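Can a machine put the groceries away yet?
Home & Shop Automation > General talk

zsolt_farkas
22 October 2022
I run a small parts counter and do most of the housework too, so I have two reasons to ask. Is there anything I can buy today that will unload a bag, put cans on a shelf and clear a bench at night? I don't mean a vacuum. My budget is 250 a month on a lease, no more.

hato_shop
Not at that price. We had a Vemgate arm on trial in April. It moved boxes of one size from a belt to a cart and did it well. Then we gave it mixed bins and went back to doing them by hand.

AVass
I think hato_shop is too hard on them. Mixed bins are the worst case. Cans are about the easiest thing in a kitchen: stiff, round, and they stand up by themselves. I do simulation work, mostly canisters and a two-finger gripper in a plain gray box of a room.
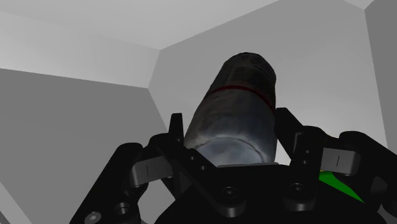

Why is a can easier to pick up than a bag of rice?
A can keeps its shape when it is squeezed, so the fingers can close on the same spot every time. A bag sags and shifts, and the grip has to change with it.

hato_shop
Fine, but a simulated can never has a dent or a sticky label, and the shelf is never full. Our trial looked great in simulation too. On the floor it needed a person nearby for almost 30 minutes of every hour.

AVass
You can model dents. Clutter is harder, I'll give you that. Half an hour of help is still half an hour you didn't have before.

voros_dad
Not if the person can't do anything else while waiting for it to stop. I have 4 kids and a dishwasher. The dishwasher is the only robot that has saved me time.

hato_shop
Same with our Allent bench feeder. One job, 16 hours a day, no trouble.

zsolt_farkas
So single jobs yes, general tidying no. Anikó, would you put one in your own kitchen?

AVass
For cans, on a clear counter, with me in the room. I wouldn't lease one for it this year.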